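Folding on the bed: sheet keeps ending up in a heap by the wall

Started by pegbag_mo

pegbag_mo wrote:
Bit of a daft one but it's driving me up the wall. I do all our folding on the bed because there's no table big enough, and every time I finish the fitted sheet has ridden up and gone baggy along the wall side. I then have to climb over and tuck it all back in. Ours is a beige jersey one from Fleduvine, bought in July, so it's hardly old. Is it the sheet or is it me?

tansy43 wrote:
Jersey stretches, that's your trouble. Lovely to sleep on and hopeless to work on. I went back to plain cotton and mine stays put even when I'm leaning right across it to do the duvet covers.

Grumpy Lodger wrote:
I don't agree that it's the jersey. Ours is cotton and it does exactly the same. It's the depth of the mattress! If the pockets are too shallow the corners ping off as soon as you put a knee on. Measure yours before you spend anything.

pegbag_mo wrote:
Ooh, hadn't thought of the depth. We do have a topper on (a Usero one, nice and squashy) so that might be pushing it over. I'll get the tape out tonight.

Halima Anozie wrote:
Why fold on the bed at all, though? I use the top of the chest of drawers and it saves my back. T-shirts, pillowcases, all of it. Only the double duvet cover goes anywhere near the bed.

tansy43 wrote:
Lucky you having a clear chest of drawers, Halima! Mine has 7 plants and a lamp on it.

Grumpy Lodger wrote:
A bed's fine for folding. People have been doing it for ever. Just stop dragging things across it. Lift, lay it down, smooth from the middle, fold.

pegbag_mo wrote:
I do drag, guilty. Right, topper's off and I've tucked it all in again. Went back to the washing after tea and it's wrinkled up already, look. Blue one still waiting to be folded.
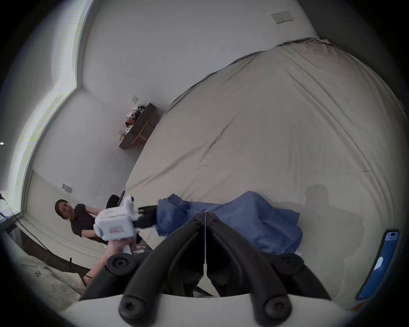
Replies: page 2

tansy43 wrote:
Oh that's nothing, mine's ten times worse by the end of a big wash! The folds along the wall would bother me but the creases through the middle I'd leave. They'll pull out when you make the bed.

Halima Anozie wrote:
I'd bother about the middle ones, they're what you sleep on. Pull the sheet towards the window side and tuck it hard there, then do the wall. And do that blue thing while you're at it, it'll only crease more lying in a lump.

Grumpy Lodger wrote:
Sheet straps, the elastic ones that clip under the corners. Mine have been on for years. Fiddly to get on with a heavy mattress but you only do it the once.

pegbag_mo wrote:
Straps ordered. Will report back when they've had a proper wash day on top of them.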